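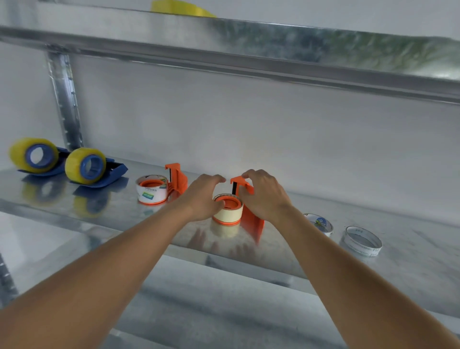
A planner should be allowed to say "I don't know"

For two years I write planning software for two-handed work at Seltine, and my opinion has become a bit unpopular there. We spend too much effort on making the planner clever, and too little on letting it stop.

Take a small job, such as putting a roll of tape into a dispenser. A person holds the roll in one hand and the dispenser in the other, and both hands move a little until the thing fits. Our first planner, which we called Serik, treated this as two separate paths with one meeting point. In simulation it was excellent. We ran 1,000 trials and the report looked beautiful. On the shelf at our Faltley site the metal is shiny, the depth data has holes in it, and the planner filled those holes with confidence.

The usual answer is more data. I am not against data. We added 400 recordings of human hands and the grasps became better. But the planner still had no way to express doubt, so when it was wrong, it was wrong at full speed.

What helped us more was a dull change. Every step now returns a confidence value, and below a limit the controller waits 50 milliseconds and looks again. My colleagues at Mogensen call this wasting time. They may be right for a conveyor line, where each pause has a price. For loose objects on a shelf I would accept a slower robot.

I would also like to see these pauses in published results. At present most tables give only success and failure, and a planner which stopped at the correct moment is counted as a failure.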